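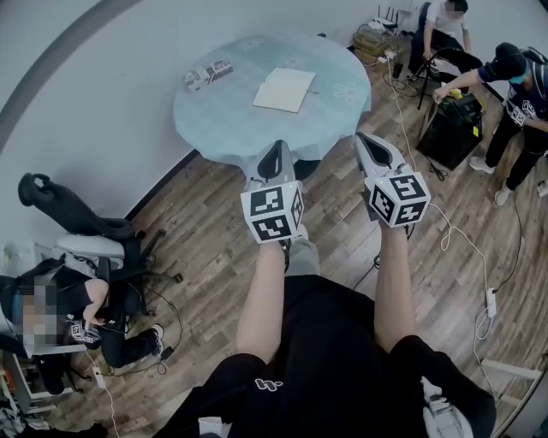
Speaker notes, Divya Acharya
Renting out a community hall: what we learned at Salen

Open with the budget. Hall income covers the heating and nothing else. Say that early so people know why we changed the rates.

Old rate was $33 an hour, same for everyone. Birthday parties and the chess club paid the same. New rate: $18 for regular weekly groups, $200 flat for a private evening. Pause here, someone will ask about weddings. Answer: same flat rate, plus a deposit.

Deposits. We started taking them in December. Refund within a week if the keys are back and the chairs are stacked. Tell the story about the Sundau choir and the piano lid (keep it short).

Bookings. We had 151 last year and kept them in a paper diary. Two double bookings in one month. Florencia Gallardo moved us to a shared calendar and wrote the one-page hire form. Hold up the form. Copies are by the door.

Noise. Music off at 10:30. Put it on the form, have the hirer initial it, and give the neighbors a phone number that somebody answers.

Insurance: skip if running late. Ocampo hall is covering it after the break.

Questions. If it goes quiet, ask who still uses a paper diary.

12 shares | 4 comments

Related
Writing a simple hire agreement
Floor care for older halls
Heating a large room on a small budget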